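Course notes: Materials and Making
2025-02-01 | Elfriede Mayrhofer

Filed under: Handouts / Term 2 / Wood

Session 4. Grain, figure and why boards move
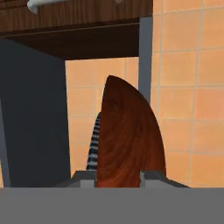
Last session covered how a tree adds growth each year and how the log is opened at the mill. These notes pick up from there. Read them before the workshop session and bring your Darnix sheet with the first column filled in.

1. Terms

Grain is the direction in which the fibers run. Figure is the pattern you see on the surface. People mix these up all the time, including in shop catalogs. A board can have straight grain and very little figure, or it can have wild figure because the grain wanders in and out of the surface. Texture is a third word and refers to the size of the pores and cells. Oak is coarse. Pear and boxwood are fine.

Color is separate again. Heartwood is usually darker than sapwood, but in some species, such as ash, there may be little difference. Most woods shift color with light. Cherry darkens, walnut tends to get paler.

2. How the cut changes the board

Flat-sawn (also called plain-sawn): the growth rings meet the face at a low angle. You get arches and ovals on the face. It wastes the least wood and is the cheapest way to cut. It also cups the most.

Quarter-sawn: the rings meet the face close to a right angle. You get parallel lines, and in oak you get ray fleck. More waste, narrower boards, more stable.

Rift-sawn: between the two. Often used for table legs, where you want the same look on all four faces.

The end of the board tells you which one you have. Look there first and at the face second.

3. Movement

Wood takes up and gives off moisture until it is in balance with the air around it. It swells and shrinks across the grain and hardly at all along it. Movement in line with the rings is greater than movement across them, often close to double, and this difference is what makes a flat-sawn board cup.

Worked case from the Jukau bench project: the top is a solid panel 400 mm wide. It was glued up in October and moved to a heated room for the winter. Suppose the panel shrinks by 2 percent across its width. Then

400 x 0.02 = 8 mm

If the panel is screwed hard to the frame at both edges, those 8 mm have to come from somewhere, and the top splits. Slotted holes or wooden buttons let the panel slide. Fix the center line and leave the edges free, so that each edge moves 4 mm.

4. Short grain

Wood is strong along the fibers and weak across them. Where a curved shape is sawn from a straight board, there will be places where the fibers run out through the edge after a short distance. This is called short grain, and it is where chair backs and spoon necks break. There are three usual answers: turn the pattern on the board, make the part thicker, or bend the wood so the fibers follow the curve. Steam bending works well with ash and beech and poorly with most tropical species.

For carved work, cut from the high part of the curve toward the low part – "downhill" – and the fibers will support each other. If the surface tears, stop and come in from the other direction. With interlocked grain neither direction is clean, and a scraper does better than a knife.

5. Reading

Hubáček, chapter on seasoning, up to page 84. Skip the kiln tables, we will not use them. The Lollton reader has a shorter version if the library copy is out.

6. For next time

Pick one wooden item at home that is more than a few years old. Draw the end grain if you can see it. Note any gaps, cracks or cupping and say which way the fibers run at that point. One page is enough. Hand in within 14 days – late sheets go in the box by the workshop door.

Questions about the worked case should go to the course desk before the session.

© Elfriede Mayrhofer | Contact: course desk | Back to top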